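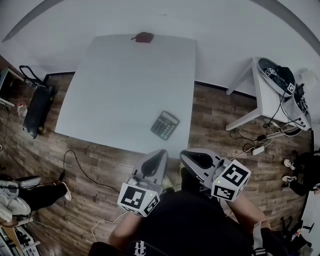
Pleterdale work table, light gray, on a wood-plank floor. Calculator on top gives you some idea of scale.

Tables & Desks > Work Tables > Straight

Pleterdale Work Table, Light Gray

Plain rectangular table from Trisden. One flat top, square layout, no drawers, no shelf, no cable tray. Sold as a table and priced as a table. If you want a desk with a place for pens, look at the Arumugam range, link at the bottom.

In stock. Ships flat, one box. Box is long, measure your stairwell before you order, we get calls.

What it's for

Sorting, counting, packing small orders, homework, sewing, somewhere to put the calculator and a pile of receipts. Most go to small offices and classrooms and a fair few to people's spare rooms. Works against a wall or out in the middle of the floor so you can get at it from every side. We like it in the middle if you've got the space. Two people can work across from each other without much arguing.

Color is a light gray. Reads close to white in a bright room, more gray next to a white wall or a true white side table. If you are matching existing white furniture, order a swatch first. Swatches are free, just ask. Please do ask, because "it looked whiter on my screen" is the number one reason these come back and the return freight is not nothing.

Assembly

One person can do it, two is nicer. Legs bolt on from underneath so put the top face down on a blanket or on the flattened box. NOT straight on a hard floor, a bit of grit under there will mark it. Start every bolt by hand before tightening any of them. Tool is in the bag with the bolts, the bag is taped inside the leg carton and people throw it out with the packing. Check the tape.

Feet screw in and out a little for uneven floors. Old plank floors need it more than you'd think. Stand the table where it's going to live, press on each corner, turn the foot on the corner that rocks. Go round again the next day once it has settled.

Don't drag it. Lift it. Leg bolts hate dragging.

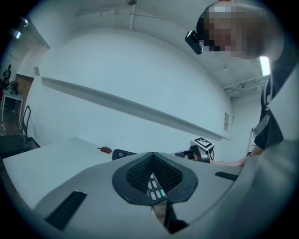

Surface is the thing people ask Darcy about most on the phone, so a few notes. Finish is pale with no pattern and it isn't shiny. Small dark or bright things are easy to find on it, which matters if your job is small parts or if you are forever losing the remote. The small red item over by the far edge is the sort of thing we mean, same goes for the black piece next to it. On a busy woodgrain top you'd be patting around for those. Downside, crumbs and pencil marks show too. Wipe with a damp cloth, bit of dish soap if it needs it, dry it off after. No scouring pads. No bleach. Ink comes off if you're quick about it.

Hot mugs are OK for a short while, pans are not. Use a mat. Craft knives no, use a cutting board, the warranty says the same thing in longer words.

Testing

Trisden rub tests the finish to 2,000 cycles with a dry cloth and sends us the sheet with each new batch. We'll email you the sheet if you need it for a school or office file. Load figures are on the same sheet. Ask for the current one, the old one has a different leg on it.

We have sold 2,348 of these in light gray. Returns are mostly color, as above, then a handful of freight dents. Photograph the box before you open it if the corner looks crushed, that makes the claim alot faster.

Warranty and spares

3 years on top and legs, normal indoor use. Outdoor use voids it, and so does the garage if the garage is damp. Spare feet, bolts and the little plastic caps are kept here and go out by regular mail. Replacement tops are a special order, allow six weeks. Legs from before the October change do not fit the new tops. Check the sticker underneath, if it has a T on it you have the new one. No sticker, call us and we'll work it out.

Layout tips from the shop floor

Put chargers and anything with a brick on a side table with the power strip, keep the main top for the actual work. Cords running over the long edge get leaned on and pulled. Run them along the wall if you can reach and tape down whatever crosses the floor.

Bags go underneath or beside, hooks are available seperately (Bastex clamp hook, no drilling). The hook takes a tote or a light backpack. It will not hold a loaded laptop bag for long.

If you're pushing two together end to end, level them as a pair. Get one right, then bring the second one up to it. A joining plate is on the way but not in yet, don't order on the strength of it.

What buyers said

"Does what it says. Went together fast, one foot needed a turn. Greyer than I pictured but I like it now." Huia Trevaskis

"Bought for counting stock. Can see everything. Would like a slightly longer version." Saskia Rewi

"Box arrived scuffed, table fine. Tool was taped inside the leg carton exactly where the page says and I still nearly binned it." Oddur Hviid

Longer version: we have asked. Trisden say maybe.

Ordering

Add to your order by phone or at the counter. Schools and offices can pay on invoice, ask for Hayley Pickering. Same price for pickup, bring a vehicle with fold-down seats. Orders of more than six tables go on a pallet and need somebody there to sign, tell us if there's no loading dock.

Page updated 2025-11-13, care notes and spares.

Related items
Pleterdale Side Table, White
Pleterdale Work Table, Charcoal
Arumugam Desk with Drawer
Bastex Clamp Hook
Bastex Floor Cord Cover
Trisden Screw-In Feet, Spare Set
Color Swatches (free)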